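Clereo Tableware Storage Set: Data Card

Version date: 4 August 2020
Maintained by: Baldur Laxdal, Hafstein Collections Office, Brodton

Summary
This set documents the receiving and shelving of boxed tableware at the Brodton storeroom. It contains 3,868 images, grouped by carton. Of these, 992 show bowls; the remainder show plates, cups and serving dishes.

Contents
The files are divided into 4 folders: bowls, plates, cups and serving. Each folder includes a plain text list giving the shelf number and the condition noted at intake. Cartons from the Kakus delivery are listed separately, as they arrived in April without a packing slip.

Labeling
Rim color is recorded for each bowl where it can be seen. Bowls in one carton may differ in rim color and are entered individually. Where bowls are nested, only the top one is labeled — the lower ones are marked "not assessed." Flaps, tissue paper and plastic wrapping are labeled as packing and do not count as contents.

Known limits
Printing on cartons has not been transcribed. Thin rim lines can be hard to tell apart under the storeroom lights, and five entries in the bowls folder remain under review.

Use
Staff may use the set for training and shelf planning. Requests from outside the office should be sent to the maintainer in writing.

Samples from the bowls folder

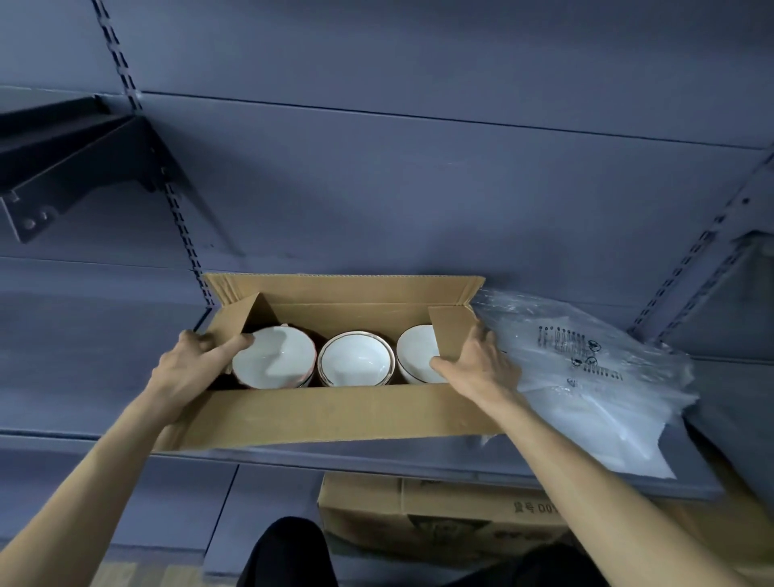
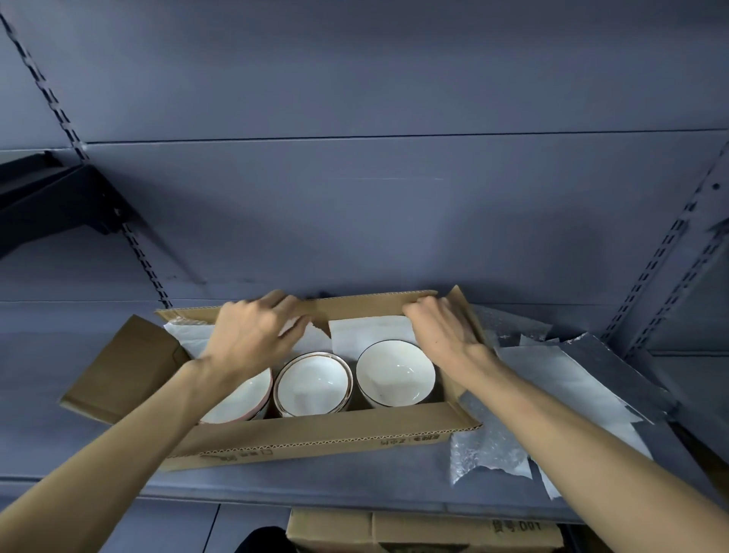 White bowls in an open cardboard box on a metal shelf, both images.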